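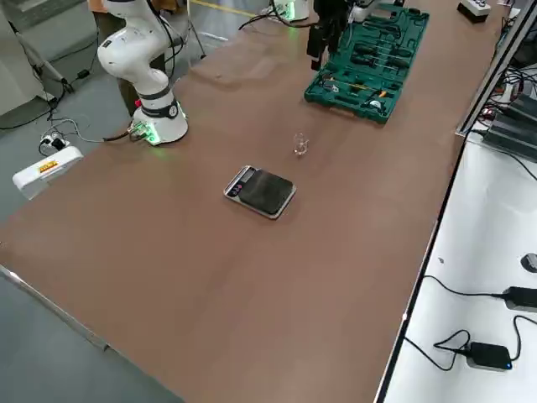 The long brown table, with the green tool case open on it.

Threads > Small business web > Domains and DNS

Okay, I promised a few of you I'd write up how we moved the Falcão domain from one registrar to another, and I finally have a cup of coffee and a free morning, so get comfortable. This is going to be a long one (they always are with me).

Background first. We've had the same .com for ages. It was registered at Cotero by Alcides Caldeira back when he was doing our website on the side, and it just sat there renewing itself every year on a card that has changed a couple of times since.

The renewal notice came in November and the price had gone up again. It wasn't going to sink anybody, but I started poking around the account and found we were also paying for a "premium DNS" add-on that I could not for the life of me figure out a use for. So I decided to move everything over to Prareo.

Before you do anything else, look up who the registrant is. I mean the name and email on the domain itself, which can be a different thing from the name on the account! Ours had an email address for Alcides that he hadn't opened in years.

He was very sweet about it, by the way. I called him up, he dug out the old password, and we got in together over the phone while his soup was on the stove.

Now here is where I made my first mistake, so please learn from me. I changed the registrant name AND email right away, feeling very organized. Cotero had a little checkbox on that page about a transfer lock. I did not read the little checkbox.

Changing the registrant can lock a domain from being transferred for 60 days. Some registrars let you opt out before you save the change. That was the checkbox. So we waited, and we paid Cotero for another year in the meantime, so we wouldn't be cutting it close.

(The year you've paid for normally goes with the domain when you transfer a .com, and the transfer adds one more on top. So the money wasn't wasted. I was still grumpy.)

While we waited, I did the part I should have done at the very beginning, and wrote down every DNS record we had. Open the DNS page at the old place and copy the whole thing into a spreadsheet. Type, name, value, TTL. Take screenshots too.

You will find things in there you don't recognize. We had a record pointing at a newsletter service we quit ages ago, and one called "test2" that I still can't explain. I kept test2. I'm a coward.

The big thing to understand, and this took Nayara Prado explaining it to me twice, is that the registrar, the DNS and the website host can be three separate companies. Our site lives at Stetska. That didn't change at all. Only the registration and the DNS were moving.

If your DNS is hosted by the same company you're leaving, it may get switched off once the domain leaves. Not every registrar does it, but I sure wouldn't bet my email on it. Set the records up at the new place FIRST, check them line by line, then switch the nameservers, and after that start the transfer.

Let's talk about email, because that's what people will yell at you about. The MX records are the ones that say where mail goes. There are also some TXT records (SPF, DKIM, and maybe DMARC) that help other people's mail systems believe it's really you. They look like somebody fell asleep on the keyboard. Copy them, do not retype them.

I retyped one. Of course I did. Well, half of one, where the DKIM key was split into two pieces in the old panel and I only grabbed the first piece.

Mail kept coming in just fine, which is why I didn't catch it. But Marcelino Tavares noticed his quotes were landing in people's spam folders, and we send the monthly price list to 576 addresses, so I'm very glad he spoke up before that went out.

TTLs! The TTL is how many seconds other servers hang on to your old answer. A day or so before you change anything, lower it on the records you care about. After the move has settled down you can put it back up. Ours had been set so high that a few folks would have been on stale records well into the next day.

And if you have DNSSEC turned on, turn it off at the old registrar and give it time to clear before you touch the nameservers. Then turn it on again at the new one. We didn't have it on. I'm including it because Solange Brito will write to me if I don't, and she'd be right.

The transfer itself, once all that was done, was almost boring. Unlock the domain at Cotero, ask for the authorization code, paste it into Prareo, pay, and click the link in the confirmation email. Check that you're pasting it without a space on the end. (Yes. Me again.)

Then it sits as "pending" for several days. Cotero had a button to approve it sooner, hidden under a menu called Account Activity, and I only found it because I was clicking on everything out of nerves.

The site stayed up the whole time and so did the mail. I checked from my phone at 2 in the morning, and I'm not proud of that, but everything loaded.

Last bit of housekeeping on the new account. Turn the transfer lock back on, turn on two-step login, put more than one person's email on the renewal notices, and cancel leftover add-ons at the old place. Ours would have kept billing for that premium DNS forever, I think.

If you get stuck, reply here and I'll try to help. I'll do a separate thread on the subdomains, because that was its own adventure and my coffee is cold.

Last updated: November

Related
- What all those TXT records are for
- Moving a website host without moving the domain
- Our domain expired overnight: getting it back
- 1,000 characters on why your catch-all inbox fills up with junk
- Who should own the registrar login?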